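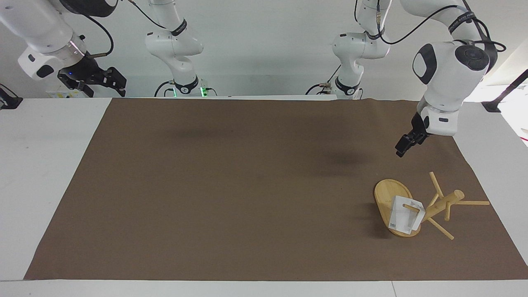

The rule book was fine, the reader from Vernora wrote, and had been fine for years; what bothered him was that he had never seen anybody open it after the robots were bolted down. He had bought two arms on the strength of a clean safety file. The file sat in a drawer. The arms, meanwhile, had been given new fingers, a new table and a new job.

I've thought about that letter a good deal this summer, mostly while reading the Kolden guide. Kolden is the voluntary code for shared-bench robot work that a lot of small shops and labs now say they follow. The current edition has 459 numbered clauses. It covers stopping distances, cable routing, floor marking, sign-off, training records and the color of the binder tabs. I read it over two weekends and came away knowing a lot about binder tabs.

My complaint is with clause 19. It says the hazard review must be repeated after "a material change to the cell." Fine. What is a material change? The guide leaves that to the operator, who is also the person who would have to stop work for a day and do the review. You can guess how often the change is found to be material.

Take two arms sharing one mat. The reach of each was checked, on paper, against a person standing at the front of the table. Was it checked against the other arm? Sometimes. Was it checked with a mug tree lying on its side, pegs sticking out in several directions and a folded card lodged against the base? I doubt it. Reviews get done with the object standing up, the way it stands in a kitchen. But things do end up on their sides, and a wooden peg pointing at the ceiling gives a gripper a different problem from one pointing at the wall.

Söderlund, which sells audits against the guide, told me its checklist handles this under "foreseeable object states." I asked for the list of states. There were three: upright, absent and damaged. Toppled, I was told, would come under damaged. A toppled mug tree isn't damaged. It's just lying down, and the arm still has to come at it from somewhere.

The same goes for cables. The guide gives them four pages, nearly all about trip hazards on the floor. Loops that hang off the arms themselves and move with them get a single sentence asking for "suitable slack." Every technician I spoke to had a private rule for how much slack that was, and no two rules matched.

Defenders of the code say it was never meant to replace judgment. I accept that. Then it shouldn't be sold with a certificate. Fleramden put one on its front door in July, certificate number 2201, and its staff were open with me about what it had taken: a video call, a signed form and a fee. The auditor asked to see the emergency stop. He didn't ask to see it pressed.

What would I want in its place? A shorter document, to begin with. Press the stop every Monday and write down what moved afterward. Redo the reach check whenever the gripper, the table or the objects change, with no "material" to hide behind. Try each object in the positions it really lands in, including the awkward ones. Put a name next to the slack in every cable.

Kolden says a revision is coming. The draft I was shown has almost 500 clauses, and 19 reads the same as before.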